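Cell 2 After the Drop Fault
Gallery, posted 27 April 2026
Words by Kekeli Nutsugah

In September our second tabletop cell let go of a block it was supposed to be holding, logged the pick as a success, and carried on placing air into a tray. It did this 14 times before Fatima Afolabi walked past and asked why the tray was empty. The software had no complaints. By its own count the run was perfect.

I was asked to put up a gallery to mark the end of the repair work, with a short introduction and a happy tone. I can manage the short introduction. The repair is finished in the sense that the paperwork is finished. Waveck, who wrote the grasp monitor, sent a patch. Dervishi, who supplied the cell, sent a letter saying the arms had performed within specification. Both of those may be true. The block was still on the table and the log still said it was in the tray.

What follows is a single view of the cell at work, with notes from the people who had to live with the fault. Several of us don't agree on what caused it, and I've left the disagreements in.

The complaint

Oluwaseun Tamuno wrote the first report. It ran to one paragraph and used the word "confident" four times, always about the software. His point was that a dropped block is a small thing and we drop blocks all the time. A dropped block recorded as a good placement is a data problem, and it goes on being a data problem in every test that borrows the results later. We pulled 31 runs from the archive and marked them as not to be used. I argued for pulling more and lost.

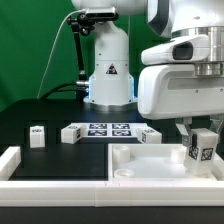 The grasp check is the part that failed, and I still don't think it has been properly tested. The old version looked at one thing, whether the fingers had stopped moving before reaching fully closed. If they had, the monitor decided there was something between them. Anything could satisfy that, including a stiff finger. Once the check had passed, it was never run again during the carry, so a block lost on the way counted the same as a block delivered. The new version is supposed to compare finger position with what the cameras report, all the way to release. With the gripper closed on a cube just above the right side of the tray, two tags on the cube are plain to see, and that is about as easy as the job gets. I would like the same check made with the tags turned away and a hand in the light.

Notes from the bench

Tags. Every explanation we were given leaned on the tags at some point. The blocks carry them and so does the flat board toward the back of the table, which has four in a two-by-two grid. Chidubem Okafor's view is that the tags were never at fault and that the monitor simply didn't ask for them. He is probably right. I'd be happier if he weren't so pleased about it.

The depth camera. It's clamped on a black jointed arm with knobs, next to the center robot. Mikkel Grímsdóttir found one of those knobs loose in the first week and tightened it. For a few days that was the whole explanation, and people went around saying "it was the camera" as if the matter were closed. The fault came back the next afternoon. The knob now gets checked every morning, which is fine, but it wasn't the cause.

The wrist camera. Waveck says the patch gives it more weight. I asked how much more and was told the number was being tuned. I asked who was tuning it. I'm still waiting.

The tray. It's shallow and white, with a frosted bottom, and we put white parts in it. Fatima raised this before the fault, in an email that got one reply, a thumbs up. A monitor that can't be sure whether a white part is in a white tray will sooner or later guess. Dervishi offered a darker tray as an accessory. We haven't bought it. The money went to the service visit.

The warning label. A small triangle on the lower part of the center arm. It tells you to mind the machine. We spent one whole meeting on whether the fault was a safety matter or "only" a quality matter, and the Dervishi letter takes the second position at some length. My own position is simpler. If an arm can be wrong about what is in its hand, I don't want to hear that it can't be wrong about anything else. Kids' blocks weigh next to nothing. The customer cell at Vustside handles glass.

The blue light. The base of the center arm glows pale blue where it meets the table. Visitors find it reassuring. I've stopped trusting any light as a summary of how a run is going, and Mikkel has now written that into the operator notes in politer language.

What was promised

The acceptance run was 100 picks with no false successes, and the cell passed it on the second try. The first try was called a rehearsal once it had failed. I have kept both logs. Oluwaseun wants a longer run with blocks pulled out of the fingers on purpose, a few each hour, at moments the software can't predict. That seems to me the only test worth having, and so far it has been described to us as "out of scope."

Harerano, who paid for the cell, have asked for a plain statement that the problem is solved. We've sent them one that says the known fault has been corrected and the corrected version passed the agreed test. Fatima took out the word "solved" twice. Somebody put it back in the covering email.

For anyone using cell 2 in the meantime

Compare the tray with the log at the end of every run, by eye. If they disagree, believe the tray.

Don't delete a failed run and start over under the same name. We lost two days to that.

If you find a block where it shouldn't be, leave it there and call Chidubem before you touch anything. He would like to see one in place, and so far people have been too tidy.

Reports of a repeat go to Oluwaseun, with the log attached.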